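Home | Talks | Archive | Contact

Clerkdale Prison Break: Speaker Notes
2/9/19

Slide 1. Scope. The talk covers the escape from the Clerkdale work camp and the inquiry that followed. Conditions inside the camp are a separate talk. Define "political detainee" before going further – the audience will ask.

Slide 2. Numbers. The camp held 600 detainees on paper. The June roll lists 89 of them under the emergency decree. All the escapers came from that second group.

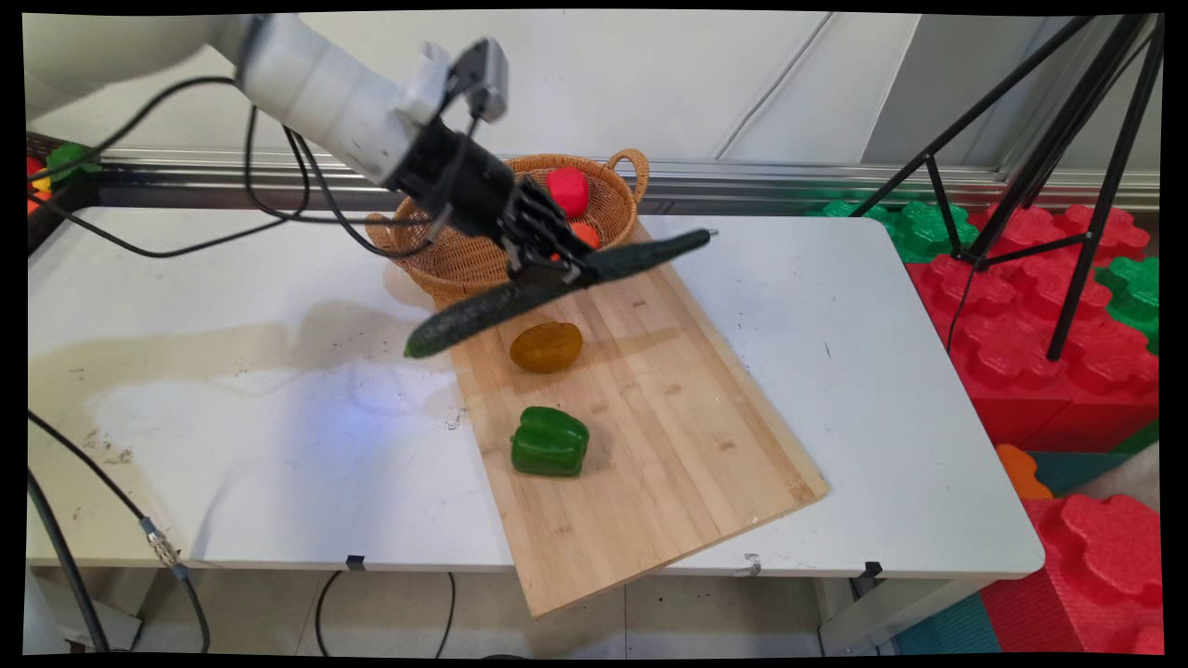
Cucumber held over the table, wicker basket behind.

Slide 3. Route. A storm drain ran from the laundry block to the Anley road. The engineer's drawing marks it as sealed. The inquiry found a brick plug on the camp side only. Read out paragraph four of the report, then pause for the map.

Slide 4. Outside help. The group called Ladosus supplied clothing and one truck. Its contact used the code name Vlad. Two statements disagree on where the truck waited. Present both and do not pick one.

Slide 5. Sources. The inquiry file runs to 2585 pages, of which 1481 are open to readers. The guard rosters are still closed. Mention that page numbers in the handout follow the archive stamp, while the older typed numbers skip.

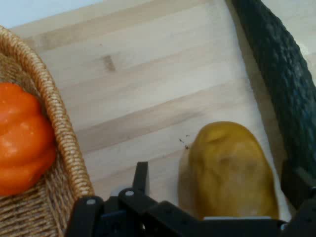
Basket on a pale wooden tabletop.

Slide 6. Aftermath. The decree stayed in force. The governor was moved to another post and the drain was filled with concrete. Recapture figures differ between the police and court records – give the court figure first if asked.

Questions. Repeat each one into the microphone. Handouts are by the door.

3 comments | 12 shares
Contact | Back to top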